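Subject: Re: [povness-walkers] Gruvetti loop, which way round?

Hi all,

Catching up on the thread after two weeks of no internet at my sister's place. I'm going to quote the bit I want to answer and snip the rest, or we'll be scrolling forever.

> We're planning the Gruvetti loop for November and can't agree on
> direction. The guidebook sends you clockwise, up the long ridge
> first and down the steps into Fekholm. Half of us think the steps
> would be kinder to go up than down. Has anyone done it both ways
> lately? Also, is there still water at the Tetteh hut, or do we
> carry everything from the parking lot?

I've done it both ways, and I'm firmly on the side of counterclockwise. Those steps are steep and uneven and they collect leaves like nothing else. Going up them is a slog, sure, but it's an honest slog and you're fresh. Coming down them at four in the afternoon with tired knees and the light going is how I ended up sitting in a puddle with my thermos rolling off into the ferns (never found it, if anybody spots a green one with a dented lid!).

The high point is 3314 feet by my map and the lot at Fekholm is 959, so you're getting nearly all of your climbing done before lunch if you go my way. Then it's the ridge, which is a joy, and a long easy grade back down through the pines. You can chat on that part. You can't chat on the steps, believe me.

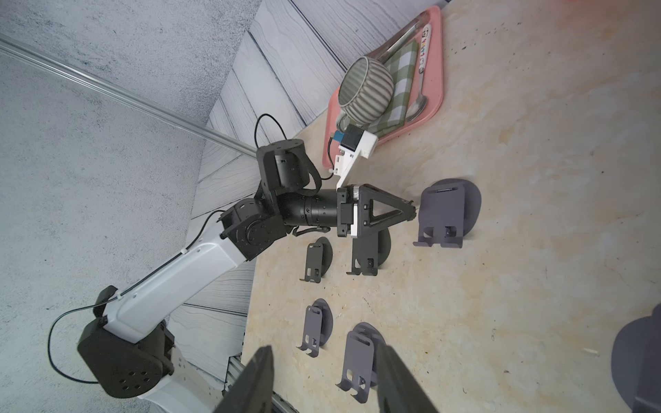

As for water, the tap at the Tetteh hut was running when I went through in the spring, but it gets shut off for the winter and I don't know the date. I'd carry the lot. I take two quarts in cold weather and usually bring a bit of it home. There's a stream just past the second gate if you're stuck, only it comes down through sheep pasture, so bring a filter or tablets.

One thing the guidebook has wrong: it says to turn left at the junction marked 2714. There are two paths going left there now. The first is newer and wider and looks like the obvious one, and it takes you down to the quarry road, a good hour out of your way. You want the second, by the broken wall. I've written to the publisher about this and got a very nice postcard back and no correction.

Parking: get there before nine. The lot is small, and the overflow field turns to soup after rain. My old hatchback had to be pushed out of it once and I still owe several people a beer.

What time were you thinking of setting off? If it's early I might tag along, as long as there's room in somebody's car from the Povness end. I can bring soup, and I do still have one thermos left.

Happy trails,
the one with the orange gaiters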